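Pelo de perro en casa: limpieza de suelos, tapicerías y filtros

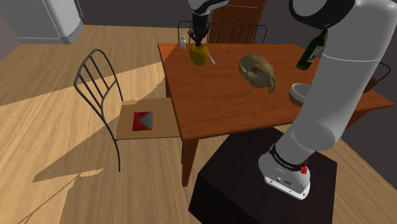
Mesa de comedor de madera y sillas de estructura metálica sobre suelo de tablas claras.

Los perros de doble capa sueltan pelo todo el año, con dos picos de muda. El subpelo es fino, se carga de electricidad estática y se acumula en rodapiés, juntas y patas de los muebles.

Cepillado
Trabajar primero con carda y después con peine metálico, siempre en el sentido del pelo. En época de muda, una sesión de 5 minutos al día retira más subpelo que una larga semanal. El rastrillo de púas no debe usarse en razas de manto único ni sobre piel irritada.

Suelos
1. Pasar primero mopa seca de microfibra. La escoba levanta el pelo y lo deposita de nuevo.
2. Aspirar con boquilla para suelo duro y el cepillo giratorio desconectado. En la madera, seguir la dirección de las tablas.
3. Fregar al final, con la mopa bien escurrida. El agua sobre pelo sin retirar forma hebras que se adhieren a las juntas.

Debajo de la mesa conviene apartar las sillas. Los tacos de fieltro retienen pelo y arena, y la arena raya el barniz. Revisarlos una vez al mes y cambiarlos cuando estén apelmazados.

Tapicerías
Un guante de goma ligeramente humedecido, pasado en una sola dirección, agrupa el pelo en rollos que se recogen a mano. Para el asiento del coche sirve una rasqueta de goma de limpiacristales. Los rodillos adhesivos quedan para la ropa.

Lavadora
Sacudir las mantas del perro en el exterior antes de lavarlas. Un ciclo corto de secadora en frío - hasta 17 minutos - desprende buena parte del pelo y lo lleva al filtro. Lavar aparte del resto de la colada, sin suavizante, y limpiar el filtro de la bomba cada tres lavados.

Aspirador
Cortar con tijera el pelo enrollado en el cepillo, a lo largo de la ranura. Si el filtro es lavable, dejarlo secar por completo antes de montarlo. Un filtro húmedo pierde caudal y deja olor a perro en toda la casa.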